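Küchenaushilfe (m/w/d) für die Probeküche in Velby, Vollzeit, befristet bis Dezember

Fourie sucht für die Probeküche am Standort Velby zwei Aushilfen. Die Probeküche bereitet kleine Portionen vor, erwärmt sie, richtet sie an und räumt anschließend wieder auf. Die Teller gehen von dort zur Verkostung in das Nebengebäude. Gekocht wird im engeren Sinn wenig: Der größte Teil der Arbeit besteht aus Portionieren, Erwärmen in der Mikrowelle, Bereitstellen, Abräumen und Spülen.

Die Stelle eignet sich für Berufsanfänger, Wiedereinsteiger und Personen mit Erfahrung aus Kantine, Kita-Küche oder Gastronomie. Eine abgeschlossene Ausbildung wird nicht verlangt.

Eckdaten

Arbeitsort: Velby, Probeküche im Erdgeschoss
Umfang: 40 Stunden pro Woche, Montag bis Freitag
Schicht: 7.30 Uhr bis 16.15 Uhr, Pause 45 Minuten
Vergütung: 2.374 Euro brutto im Monat
Beginn: nach Absprache, möglichst bald
Befristung: bis Ende Dezember, Verlängerung möglich
Bewerbungsschluss: 31. Mai 2025

Teilzeit ist bei diesen beiden Stellen leider nicht vorgesehen. Wer nur an einzelnen Tagen arbeiten kann, darf sich trotzdem melden - für Urlaubsvertretungen führen wir eine Liste.

Die Arbeit im Einzelnen

Am Morgen wird der Plan für den Tag ausgehängt. Darauf stehen die Gerichte, die Portionsgrößen und die Zeiten, zu denen die Teller fertig sein müssen. Obst und Gemüse werden gewaschen und, falls im Plan vermerkt, geschnitten. Gekühlte Ware wird erst kurz vor der Verwendung aus dem Kühlraum geholt. Danach wird die Arbeitsfläche eingerichtet: Teller, Schälchen, Besteck, Tücher.

Jede Zutat bekommt einen eigenen Teller oder eine eigene Schale. Das gilt auch für Zutaten, die später zusammen serviert werden. Beim Erwärmen wird nach Plan gearbeitet, also mit der dort angegebenen Leistung und Dauer, und beides wird auf dem Laufzettel eingetragen. Fällt ein Teller herunter oder wird eine Portion verwechselt, kommt auch das auf den Laufzettel. Wir legen Wert darauf, dass solche Dinge aufgeschrieben werden, und ziehen niemandem etwas vom Lohn ab.

Zu den Aufgaben gehören außerdem:

Annahme der Lieferungen am Vormittag und Kontrolle der Temperaturen
Beschriften der Behälter mit Inhalt und Datum
Reinigung der Mikrowelle nach jedem Durchgang, innen und außen
Abwischen der Arbeitsflächen, Spülen und Einräumen des Geschirrs
Trennen der Abfälle, Entleeren der Eimer zum Schichtende
Bestandsliste für Trockenwaren, einmal pro Woche

Der Raum und die Kleidung

Gearbeitet wird überwiegend im Stehen. Der Raum hat weiße Wände und Deckenbeleuchtung, die Tageslichtseite liegt auf dem Flur. Wer lange Schichten unter Leuchtstofflicht schlecht verträgt, sollte das beim Probetag berücksichtigen.

Ein T-Shirt in heller Farbe und eine Kopfbedeckung genügen. Lange Haare müssen vollständig darunter Platz finden. Kappen und Hauben können im Haus geliehen werden, eigene sind erlaubt, wenn sie bei 60 Grad waschbar sind. Schuhe müssen geschlossen sein und eine rutschfeste Sohle haben. Schmuck an Händen und Unterarmen bleibt im Spind, das betrifft auch Eheringe und Armbanduhren.
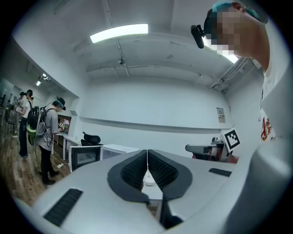 Im Arbeitsraum in Velby, mit grünblauer Kopfbedeckung und weißem T-Shirt.

Zum Arbeitsplatz gehören ein Spind, ein Pausenraum im ersten Stock und ein Fahrradkeller. Parkplätze gibt es nur vor dem Gebäude, und zwar wenige. Die Bushaltestelle Ista liegt gegenüber der Einfahrt, der erste Bus am Morgen kommt rechtzeitig vor Schichtbeginn an.

Was wir erwarten

Sie arbeiten sauber und halten die Reihenfolge eines Plans ein, auch wenn Ihnen eine andere praktischer erscheint. Vorschläge zur Reihenfolge nehmen wir gern in der Besprechung am Freitag auf, geändert wird der Plan dann für die folgende Woche.

Sie können Deutsch so weit lesen und schreiben, dass Sie einen Laufzettel ausfüllen und eine Zutatenliste verstehen. Im Team wird neben Deutsch auch Türkisch, Thai und Englisch gesprochen.

Sie haben eine gültige Belehrung nach dem Infektionsschutzgesetz oder sind bereit, sie vor dem ersten Arbeitstag nachzuholen. Die Gebühr erstatten wir gegen Quittung.

Sie können Kisten bis 12 Kilogramm heben. Schwerere Ware wird mit dem Wagen gefahren.

Allergien sind kein Ausschlussgrund, müssen uns aber vor dem Probetag bekannt sein. In der Probeküche werden regelmäßig Soja, Milch, Ei, Weizen und Sesam verwendet. Nüsse verarbeiten wir zurzeit nicht.

Der Probetag

Vor der Zusage steht ein bezahlter Probetag. Er beginnt um 8.30 Uhr mit einem Rundgang und dauert bis 14 Uhr. Sie bekommen einen verkürzten Plan und arbeiten ihn an der Arbeitsfläche ab, zuerst gemeinsam mit Hüsnü Sezer, der die Frühschicht leitet, danach selbstständig. Typische Zutaten an diesem Tag sind Äpfel, Auberginen und Erbsen, jeweils auf kleinen weißen Tellern. Verlangt werden keine Kochkünste. Wir achten darauf, ob Teller sicher abgestellt werden, ob die Fläche vor der Mikrowelle frei bleibt und ob nach dem letzten Durchgang aufgeräumt wird.

Mikrowelle und Geschirr stehen auf derselben weißen Arbeitsfläche. Gerade am Anfang ist es hilfreich, die Teller so zu stellen, dass sich die Tür ganz nach links öffnen lässt. Heiße Teller werden mit Handschutz oder Tuch angefasst, und zwischen zwei Durchgängen bleibt der Innenraum frei.

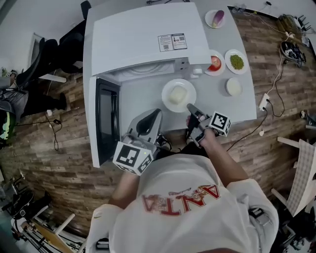

Muss ich mein eigenes Geschirr oder Besteck mitbringen?

Geschirr, Besteck und Tücher stellt die Probeküche. Mitbringen müssen Sie nur geschlossene Schuhe und, wenn Sie möchten, eine eigene Kopfbedeckung. Für die Pause gibt es im ersten Stock einen Kühlschrank mit Fächern für mitgebrachtes Essen. Lebensmittel aus der Probeküche dürfen nicht mit in die Pause genommen werden.

Einarbeitung

Die Einarbeitung dauert zwei Wochen. In der ersten Woche arbeiten Sie mit Mayuree Thepsuriya zusammen, die für Portionierung und Bestand zuständig ist. Dort lernen Sie die Geschirrgrößen, die Beschriftung und die Abläufe im Kühlraum. In der zweiten Woche folgen das Erwärmen nach Plan und die Übergabe der Teller an die Verkostung. Die Schichtzeiten werden in Skodine eingetragen, der Zugang wird am ersten Tag eingerichtet. Ein privates Smartphone ist dafür nicht nötig, im Pausenraum steht ein Rechner.

Urlaub und Zuschläge

Der Urlaubsanspruch beträgt 28 Tage im Jahr und wird bei der Befristung anteilig berechnet. Fällt eine Schicht ausnahmsweise auf einen Samstag, wird ein Zuschlag gezahlt und ein freier Tag in der folgenden Woche vereinbart. Im Dezember ist die Probeküche bis zum dritten Freitag geöffnet, danach ist Betriebsruhe. Diese Tage werden nicht auf den Urlaub angerechnet. Arbeitskleidung, die bei uns geliehen wird, waschen wir im Haus.

Bewerbung

Bitte schicken Sie einen kurzen Lebenslauf und ein paar Zeilen dazu, wann Sie anfangen könnten. Ein Foto brauchen wir nicht. Zeugnisse können Sie beilegen, sie dürfen auch aus anderen Berufen stammen. Schreiben Sie bitte dazu, ob Sie an einem Vormittag telefonisch erreichbar sind.

Die Bewerbungen nimmt Busisiwe Sibiya in der Personalabteilung entgegen, schriftlich an Fourie, Personal, Standort Velby, oder persönlich am Empfang. Unterlagen auf Papier schicken wir nur zurück, wenn ein frankierter Umschlag beiliegt. Fragen zur Arbeit in der Küche beantwortet Trefor Parry, werktags zwischen 13 und 15 Uhr über die Zentrale.

Wer zum Probetag eingeladen wird, erhält innerhalb von zehn Arbeitstagen nach Bewerbungsschluss einen Terminvorschlag. Auch Absagen werden verschickt. Fahrtkosten zum Probetag erstatten wir bis zur Höhe einer Tageskarte im Nahverkehr, bitte den Fahrschein am Empfang abgeben.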